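열애설의 주인공이 아니었던 남자, 오트만 벨카디를 만나다

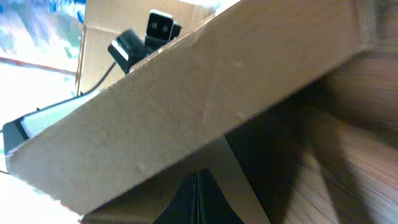

글 드리스 라마단 | 대중문화 담당 기자

오트만 벨카디는 약속 시간보다 먼저 와 있었다. 카페 구석 자리였고 모자는 쓰지 않았다. 연예인을 인터뷰하러 가면 대개 모자부터 찾게 되는데, 그는 모자를 쓰면 오히려 사람들이 더 쳐다본다고 했다.

"한번은 모자에 마스크까지 쓰고 마트에 갔어요. 직원이 계속 따라오더라고요. 팬인가 했죠. 물건을 훔칠까 봐 따라온 거였어요."

그는 드라마 '라므라니(Lamrani)'에서 여주인공의 오빠를 연기했다. 방영 내내 그를 유명하게 만든 것은 극중 배역이 아니라 한 장의 사진이었다. 종방연이 끝난 식당 앞, 여주인공과 남주인공이 나란히 서서 택시를 기다리는 사진이다. 두 사람의 어깨는 닿을 듯 가까웠고, 하룻밤 사이에 온라인은 결혼 날짜까지 잡아 주었다. 그리고 두 사람 사이 뒤편에, 입에 무언가를 가득 넣은 벨카디가 있었다.

"떡이었어요. 기사마다 물어보셔서 이제는 먼저 말씀드립니다. 떡이었고, 맛은 보통이었습니다."

사진은 팬 커뮤니티 '일라크(Illach)'에 처음 올라왔다. 확대본이 돌았고, 그림자 각도를 분석한 글이 올라왔고, 남주인공의 왼손이 어디에 있느냐를 두고 댓글 1,095개가 달렸다. 벨카디는 그 댓글을 전부 읽었다고 한다.

"제 이름이 나온 댓글은 3개였어요. 하나는 '뒤에 저 사람 누구냐', 하나는 '모르겠다', 마지막이 '오빠 아니냐'였고요. 마지막 분께는 지금도 고마운 마음이 있습니다. 드라마를 보신 거잖아요."

정작 사진 속 두 사람이 어떤 사이였는지 물었다. 기자로서 안 물을 수는 없는 질문이고, 그도 안 나올 리 없는 질문이라는 표정이었다.

"택시를 기다리는 사이였죠. 그날 비가 온다고 해서 차가 안 잡혔어요. 저도 같이 기다렸고요. 그렇게 치면 저도 그 관계의 당사자입니다. 셋이 만난 거예요."

그 이상은 정말 모르느냐고 다시 물었다. 그는 물을 한 모금 마시고 나서, 안다 해도 말하지 않을 것이고 모르기 때문에 더 말하기 어렵다고 했다. 이 대답이 나가면 또 '의미심장한 침묵'이라는 제목이 붙을 거라는 말도 덧붙였다. 제목은 편집부가 다는 것이라고 해명했더니 그는 다들 그렇게 말한다고 했다.

틀린 말은 아니다. 사진이 돈 다음 날 연예 매체 '노슬리(Nosley)'는 그에게 전화를 걸어 두 사람에 대해 물었고, 그는 "다들 친해요"라고 답했다. 기사 제목은 '측근, "둘은 각별"'이었다.

"저는 측근이 뭔지도 몰랐어요. 어머니가 그 기사를 보시고 측근이 누구냐고 저한테 물으시더라고요. 저라고 했더니 '출세했다'고 하셨습니다. 촬영할 때는 그런 말씀 한 번도 안 하셨거든요."

배우 생활은 올해로 20년째다. 시작은 지방 극단이었고, 첫 배역은 대사가 없는 우체부였다. 두 번째 작품에서는 대사가 생겼는데 공연이 취소됐다. 영화 '플레키틴(Plekitine)'에서는 꽤 비중 있는 형사 역을 맡았지만 편집을 거치며 형사가 둘에서 하나로 줄었다. 남은 하나는 그가 아니었다.

"뒤통수는 나옵니다. 차에서 내리는 장면이요. 시사회에서 친구들이 박수를 쳐 줬는데, 나중에 들으니 그게 제 뒤통수인 줄 모르고 그냥 분위기가 좋아서 친 거래요."

그런 그에게 종방연 사진은 뜻밖의 일거리를 가져다주었다. 떡 광고 제안이 2건 들어왔다. 하나는 사진과 똑같은 표정을 지어 달라고 했고, 다른 하나는 사진 속 두 주인공도 섭외해 줄 수 있느냐고 물었다. 둘 다 성사되지 않았다.

"표정이 안 되더라고요. 거울 앞에서 연습했는데, 그건 정말로 사진이 찍히는 줄 모를 때만 나오는 얼굴이에요. 연기로 못 한다는 게 배우로서 좀 창피했습니다."

사진이 퍼진 뒤 주연 두 사람과는 연락하느냐는 질문에는 단체 대화방이 있다고 했다. 주로 누가 먼저 경조사 소식을 올리면 나머지가 꽃 그림을 보내는 방이란다. 열애설 당일에는 조용했다. 한참 뒤 여주인공이 그 사진을 올렸고, 벨카디의 얼굴에 동그라미가 쳐져 있었다. 그 뒤로 그의 별명은 '떡'이 되었다. 현장에서도 그렇게 불린다. 조감독은 콜시트에까지 그렇게 적었다가 혼이 났다고 한다.

그는 10월부터 새 연극에 들어간다. 이번에는 주인공이다. 등장인물이 한 명인 작품이라 그렇다고 그가 굳이 설명했다. 팔십 분 동안 혼자 서서 이웃집 부부의 사이를 추측하는 남자 이야기인데, 부부는 무대에 한 번도 나오지 않는다.

"대본 받고 많이 웃었어요. 작가님은 그 사진을 모르신대요. 저는 안 믿습니다."

댓글을 그렇게 열심히 읽는 사람이 관객 후기는 어떻게 견디느냐고 물었더니, 후기는 첫 주에만 읽겠다고 했다. 둘째 주부터는 어머니가 읽고 좋은 것만 골라 전화해 주기로 했단다. 전화가 안 오면 어떻게 하느냐는 말에는 답이 조금 늦었다.

"바쁘신가 보다 해야죠."

인터뷰가 끝날 무렵 옆 테이블에서 누군가 휴대전화를 들고 다가왔다. 벨카디가 머리를 매만지며 일어섰다. 그 손님은 콘센트를 좀 써도 되겠느냐고 물었고, 그는 의자를 당겨 자리를 비켜 주었다.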